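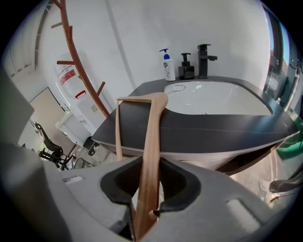

# 見学会で見たロボットの洗面台作業、導入の判断材料になりますか

**投稿者：北館の総務**

九月に、Zasetixという会社のオープンデーに行ってきました。うちは貸しオフィスの管理をしている小さな会社で、水回りの清掃を外に出しています。その費用が毎年じわじわ上がるので、上司から「ロボットで何とかならないのか、見てこい」と言われたのがきっかけです。

当日のテーマは洗面台まわりの片付けと拭き上げでした。人が手持ちのグリッパーで作業をやって見せて、その記録をロボットに覚えさせる、という流れの説明です。洗面台は濃いグレーの天板に白い四角い洗面ボウル、奥に青いポンプの白いソープボトルと黒い四角のディスペンサー、それから黒いレバー水栓。うちの共用部とそれほど違わない造りだったので、そこは参考になりそうだと思いました。

ただ、帰りの電車で資料を読み返しているうちに、だんだん腑に落ちなくなってきました。

- 案内役のDirk Visserさんは「一つの作業につき2,000回分の実演を集めた」と言っていましたが、それで何がどのくらいできるようになったのかは、質問しても「作業によります」で終わりでした。
- ロボット本体が動いたのは午後の一回だけで、ボトルを持ち上げて元の場所に戻すところまで。拭き上げは見せてもらえませんでした。
- 資料に「成功率80%」とあるのですが、何を成功と数えているのか書いてありません。ボトルを倒さなければ成功なのか、きれいに並んだら成功なのか。

八割できると聞くと立派ですが、残りの二割は結局誰かが見に行くわけで、それなら最初から人が拭いたほうが早いのでは、というのが正直な感想です。上司はパンフレットの表紙だけ見てかなり乗り気になっています。

こういう見学会に行き慣れている方、何を見て、何を聞いてくればよかったのでしょうか。来月、Vunudovという別の会社の見学も入っているので、同じ失敗はしたくありません。

---

**投稿者：元設備屋**

製造業の設備導入を長くやっていました。清掃は専門外ですが、見学会の見方はだいたい共通なので書きます。

まず、その見学会は「データの集め方を見せる会」であって、製品のデモとは別物だったと思います。手持ちの道具で人が作業するのを見ても、分かるのは人間がその道具を使えるということだけです。人は滑りそうになれば力を加減するし、ボトルが少し横にずれていれば勝手に手が合わせにいきます。機械が同じことをするかどうかは、機械が動いているところを見ないと判断できません。一回しか動かさなかったのなら、判断材料は一回分です。

次の見学で私なら頼むことを挙げます。

1. 同じ作業を続けて十回やってもらう。途中で人が手を出したら、その回は失敗として自分で数える。
2. ボトルの位置をこちらで動かさせてもらう。手のひら一つ分で十分です。嫌がられたら、そこがその機械の今の限界です。
3. 中身が少ないボトルと満タンのボトルで試す。重さが変わると持ち方が変わります。
4. 天板に水をこぼした状態でやってもらう。
5. 失敗したときに誰がどうやって復旧するのかを、最後まで見せてもらう。

80%については、分母を聞いてください。私が以前見に行ったZelembyの搬送機は、パンフレットには景気のいい数字が並んでいましたが、聞いてみたら試行は27回、しかも同じ部屋、同じ棚でした。嘘ではありません。ただ、うちの工場の話でもなかったというだけです。

それと、濃いグレーの天板に黒いディスペンサー、黒い水栓という組み合わせは、カメラで見分けるには楽な条件ではないはずです。そこで安定して動くなら大したものですし、動かないなら御社の洗面台でも怪しい。次の会社には、共用部の写真を先に送って「これと近い条件で見せてほしい」と頼むのがいいと思います。断られても、断り方で分かることがあります。

費用の話も一つ。機械の値段ばかり聞いて、立ち会いの人件費を聞き忘れる人が多いです。私も一度やりました。

---

**投稿者：asif_jafri**

Asif Jafriといいます。実演データを集める側の仕事を少しだけしたことがあります（上の会社とは無関係です）。

手持ちのグリッパーで集めるやり方そのものは、まともな方法です。ロボットを現場に持ち込まなくて済むし、いろいろな部屋で録れます。ですから「人がやっているだけじゃないか」と切り捨てるのは少し気の毒かなと思います。

とはいえ質問者さんの疑いはもっともで、2,000回という数も、それだけでは何も言えません。一つの洗面台で2,000回なのか、いくつもの洗面台で合わせて2,000回なのかで意味がまるで違います。前者なら、水栓の向きが逆というだけでつまずくかもしれません。聞くべきは回数より「何か所で録りましたか」「録っていない部屋で試しましたか」の二つです。後者にすぐ答えられない会社は、たぶんまだ試していません。

それから指先です。木の細い板を枠のように組んだ指でしたよね。試作としては珍しくないと思いますが、水回りで毎日使うとなると、実機でも同じ指なのか、どのくらいで交換するのかは聞いておいたほうがいいです。実演用と実機用で指の形が違うと、せっかくの記録がそのまま使えないこともあります。

拭き上げを見せなかったのは、個人的にはまだできないのだと受け取ります。物をつかんで置くのと、面に押し当てて動かすのは別の難しさがあるので。

---

**投稿者：通りすがり**

見学会なんてどこも同じですよ。お茶と紙袋をもらって帰る行事。Zwaneの展示も行きましたが、止まっている時間のほうが長かった。清掃業者さんと値段の交渉をし直すほうが早いです。

---

**投稿者：北館の総務**

皆さんありがとうございます。元設備屋さんの項目はそのまま印刷して持っていきます。

Jafriさんの「何か所で録りましたか」は、Visserさんにメールで聞いてみました。返事は「複数の環境で収集しています」でした。複数。二か所でも複数ですよね……。もう一度、数で答えてくださいと送ってあります。録っていない部屋で試したかどうかも、指の交換についても一緒に聞きました。

Vunudovには共用部の写真を送り、十回続けて動かしてほしいとお願いしたところ、「当日の進行を確認します」とのことです。上司には、見積もりを取るのはその返事が来てからにしてほしいと伝えました。不満そうでしたが、立ち会いの人件費の話をしたら少し黙りました。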